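Household clutter

Household clutter is the body of objects in a home that have no settled place, or have one and are never in it. The term covers things in use, things waiting to be used and things kept in case. It is usually told apart from rubbish, which its owner is willing to throw away, and from a collection, which its owner is willing to dust.

Origins of the term

"Clutter" comes from an older English word for clotting, and the sense of things sticking together in a lump has survived well. Its application to the home is more recent. Poor households had little to leave lying about, and rich ones paid someone else to pick it up. Complaints grew with cheap goods, and the first manuals followed, adding to the pile.

Flat surfaces

Most writers on the subject agree that clutter gathers on whatever is flat and within reach. In her study The Level Home, Anneliese Frerichs followed 30 families in the town of Hirnwood and found that a newly cleared table attracted its first stray object within 10 minutes, most often at the hands of the person who had cleared it. She called this "settling". A second object tended to follow quickly, the first having made it respectable.

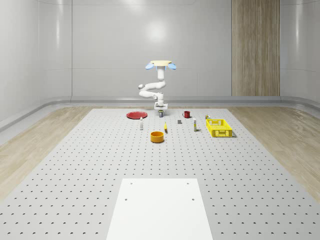 Storage and its effects

The usual remedy is storage, sold as boxes, baskets, racks and hooks. Helmut Haberkorn, a former buyer for the Tillo chain of furniture shops, argued in his memoirs that storage does not reduce clutter but gives it walls. He owned, by his own count, 345 boxes, of which nearly all held other boxes. The chain's bestseller in his time was a lidded crate called the Hurero, popular with customers for its depth and disliked by them later for the same thing.

Disputes

The Bauerfeind method, which allows a household 1,000 objects in all, remains contested. Its followers have never settled whether a pair of socks is one object or two, and a split over cutlery led to a separate branch that counts by the drawer. Critics point out that the full method runs to four volumes and a wall chart.

See also

Attic
Drawer, miscellaneous
Jumble sale
Spring cleaning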